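Julho, andamento do projeto Clistance (salinas antigas + casa de hóspedes). Muro norte: 832 metros levantados, faltam 2 comportas. Licença da trilha ainda parada.

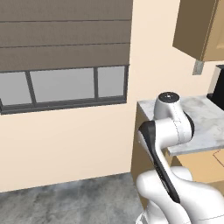
## Pendencias

- Placas do mirante: texto pronto, falta a Diresent imprimir
- Reservas: seis grupos confirmados, três desistiram por causa da estrada
- Maré alta na sexta, visita guiada adiada
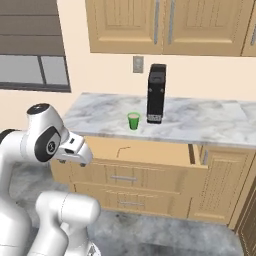
Fabian Plattner acha que adiar não basta, quer a passarela fechada até as comportas estarem no lugar. Vou ver custo e respondo amanha.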